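Back room at Boychuk Street — where it's at in July

Quick page before I forget what we did. Captions short, sorry, typing between other things. Most of you have seen the front already so it's just the back room, plus the leftover jobs at the bottom. If something's wrong tell Ximena, she has the login too.

For anyone new: the room used to be the Mestik stockroom, boxes to the ceiling, one bulb. We got the keys in the spring. Budget was 2000 dollars for everything, furniture and paint and hooks and all, and we came in under it by 282. Lorena kept every reciept in an envelope and will show you if you ask. She'll show you if you don't ask.

The walls

Brick stays brick. Long discussion. Javiera wanted it white, Keisha wanted it left alone, Keisha won. Scrubbed with a stiff brush and plain water, two goes, then vacuumed. Red dust in everything for a week. Still finding it in my bag.

No holes in the brick, please. Anything you want up goes on the rail or leans.

Grey panel — went up last. Gets fingerprints. Damp cloth, no spray.

The floor

Light grey, and lighter than the tin said. We thought it was a mistake and then the sun came round and everyone went quiet, so it stayed. Shows every crumb. Broom is behind the door, use it.

Two coats. Needed three by the sink but we ran out and Hovita don't carry that colour any more. Milagros has half a jar for touch-ups, label faces the wall for some reason.

Shelves

White rack, from the Mestik leftovers. Free. Had a wobble, folded card under one foot, no wobble. Please don't pull the card out, it has been pulled out twice now by people tidying.

Low white unit with the compartments, by the brick. This one we paid for. Carried up the back stairs by me and Keisha with one rest on the landing and one arguement about which way round it goes. Compartments are not assigned. They were going to be, there was a list, the list is gone.

What goes where, loosely:
Paper and card — low unit
Anything heavy — bottom of the rack, never the top
Tools you borrowed — back where you borrowed them from
Your lunch — kitchen, not in here

Chairs

Brown with a wooden frame, Lorena's aunt's. Comfy, a bit low for the table. If you're working long get a stool from the front. Meant to recover the seats but the fabric was the wrong brown and then it was July.

The big table

Best thing in here. White top, wide enough for people on both sides without elbows. Second hand from a dress shop closing down on the corner, they wanted more, Ximena has a face she does. Took the legs off to get it through the door. Put the legs back on, one backwards, took it off again.

Top cleans with dish soap. Marker comes off with a bit of rubbing alcohol and patience. Glue doesn't come off so put something down first.

House rule that has sort of made itself: you can leave a small thing out overnight, you can't leave a project out overnight. Cups count as small. Three days of cups do not.

The deer

Framed, white mat, just the black outline with the antlers. Came from Javiera's hallway on "loan". Stands at the far corner of the table against the wall, little plant next to it. It was only there while we decided where it should go and by now that's where it goes. Keisha says good morning to it.

Plant is Milagros's. Small, leafy, does fine on a splash every few days. DON'T all water it. There was a period when four of us were watering it.
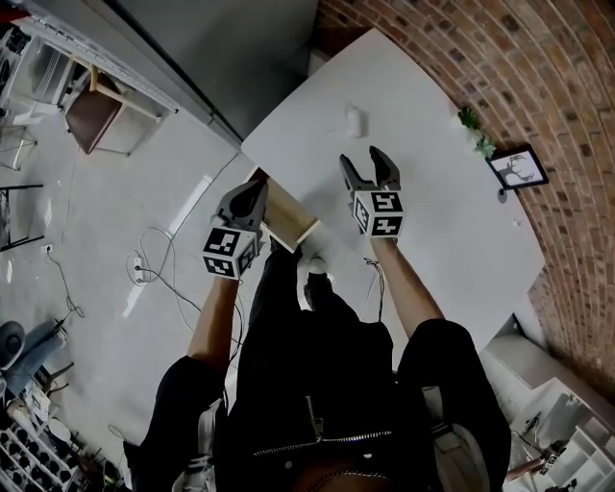 So that's the big stuff. Wood box next — pale one, handy size, lives on the table or near it. No lid that I ever saw. It's had string in it, clips, somebody's keys for a whole afternoon. If you need it take it but empty it into a compartment first and not onto the windowsill.

Still to do

Cables. I know. There's one outlet doing a lot of the work on that side and everything runs to it over the floor. Ximena wants a channel along the bottom of the wall, Lorena wants clips under the table, I want it done before someone goes down with a tray. Until then lift your feet, and power strip stays on the floor where you can see it, not shoved under something.

Light over the table. Fine till mid afternoon, then you're working in your own shadow. Jastance have a long fitting on order for us, 21 days they said, we're past that. Will ring again.

Door. Sticks when it's humid. Lift and push.

Labels for the rack. Milagros has nice handwriting and has been told so repeatedly.

Hooks for coats, because right now it's the backs of chairs. Keisha has the hooks. Keisha does not have the screws.

Something soft for the echo. Brick and a hard floor — you hear everybody's phone. Maybe a curtain down one side, maybe a rug, though a rug and that much crumb, I don't know. Javiera is measuring. If you've got a heavy curtain in a cupboard somewhere, any colour but orange, bring it by.

Using the room

Book on the sheet in the kitchen, pencil please. Mornings fill up first. Evenings are wide open if you don't mind the light situation (see above). Last one out does the switch at the wall and checks the window latch, it looks shut when it isn't.

Shoes on is fine. Wet boots not, once the weather turns. There'll be a tray.

Thanks

Lorena for the envelope and the chairs. Ximena for the table. Javiera for the deer, and for being decent about the brick. Milagros for paint, plant, future labels. Keisha for the stairs, both times. And the fellow from Hovita who dropped off the last tin himself after closing, never got his name.

More pictures when the curtain's sorted and the cables are off the floor. Send me yours if you took any, the bigger files please, not the ones squashed by the group chat.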